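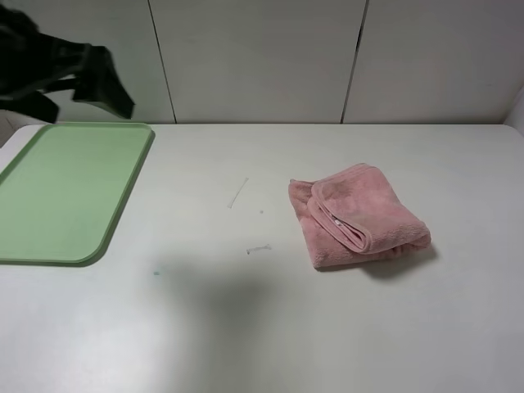
Folded pink towel and green tray, white table.

Ticket 3396 – Cliltard softener, water is still hard after regeneration
Opened by: Genalyn Dizon, Flandomitz guest house
Handled by: Holger Lindholm
Status: closed, one part ordered

Genalyn Dizon, Sunday
Good morning. Our softener is the older Cliltard with one tank and a separate salt bin. In the last weeks the water has become hard again in the whole house. The kettle has a white crust, the shower glass has spots one hour after I clean it, and the towels dry stiff on the line. I did not change the detergent. The display shows no error. The salt in the bin does not go down at all, and before I had to fill it every month. I pushed the button for a manual regeneration last night and I heard the motor turning, so I think the motor is not the problem. Please tell me what I can check by myself before I pay for a visit.

Holger Lindholm
Thank you for the clear description. The salt which does not go down is the most useful sign. It means the valve goes through its cycle but does not pull brine from the bin. Please check the following, in this order:
1. The bypass lever behind the tank. It must point to Service.
2. The salt itself. Push a broom handle gently down through it. If you feel a hard layer with a hollow space under it, you have a salt bridge.
3. The water level in the bin, and if it changes when the valve is in the Brine step.
4. The drain hose, for a kink or ice or anything heavy standing on it.
Please do not open the valve head yet.

Genalyn Dizon
The lever was already in Service. There is no bridge, the broom handle went to the bottom without a stop. We use the Melis tablets, not the fine salt. The drain hose was squeezed a little behind the shelf and I made it straight. Then I started a manual cycle again and stayed beside it for the full 90 minutes with a book. In the Brine step the water in the bin did not move. I put a piece of tape at the level to be sure. I hear water going to the drain, but it sounds weak.

Holger Lindholm
The tape was a good idea. With drain flow present and no suction, the injector is the usual suspect. It is a small plastic piece with a narrow hole, behind a cap with two screws, and in front of it is a fine screen. Sand or rust closes the screen. I attach the drawing for the Vasska valve, which is the one on your model.
Close the water supply first, then turn the valve to Backwash to let the pressure out, and unplug it. Take a phone picture before you remove anything, because the injector fits both ways round and only one is correct. Clean it in warm water with a soft brush. A needle will make the hole wider and then the part is lost.

Genalyn Dizon
My neighbour Edgardo Lagman helped me, he has better hands for small screws. The screen was completely brown. The injector had some grit inside also. We cleaned both and put them back as in the photo. The O-ring under the cap has a small cut, but it does not drip now. In the new cycle the level went below the tape after a few minutes – I was very happy to see it.
The strip at the kitchen tap still shows hard this evening, same colour as before. Is that normal?

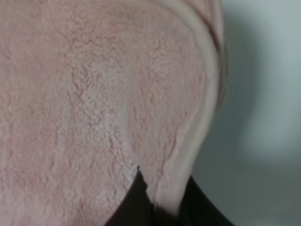
How long does it take until the water at the tap is soft again after a regeneration?

Usually a few hours of normal use for the cold side, and longer for the hot side, as the hot water tank is still full of hard water and must be used up or drained.

Holger Lindholm
Test the cold tap again tomorrow, after the house has used some water. Please also tell me two settings from the display: the hardness number and the clock.

Genalyn Dizon
Hardness is set to 12. The clock says 3:20 in the morning, but it is afternoon here. We had a power failure in June and I think I set it wrong after.

Holger Lindholm
Then we have a second fault. The valve regenerates at two o'clock in the night by its own clock, so in your house it was running in the afternoon, and during this time it lets hard water pass into the pipes. Please correct the clock. For the hardness, my colleague Rowena Rivera looked up the report for your street and found 33 grains, so 12 is much too low. It was perhaps right for a previous well. Set it to 33, with no extra added, and run one more full cycle.

Genalyn Dizon
Both are changed. Strip at the cold tap this morning: soft. Hot tap: between. I ran the dishwasher and the glasses came out clear.

Holger Lindholm
Good result. I ordered the O-ring and a new screen for you, they go out by regular mail. For the rust, I recommend a sediment filter before the softener. Sylvain Marchal from our parts desk can say which housing fits your pipe. The salt use will be higher than you remember with the new setting, so look into the bin every two weeks in the beginning.
I close the ticket. If the level in the bin stops moving again, reply to this message and it will reopen.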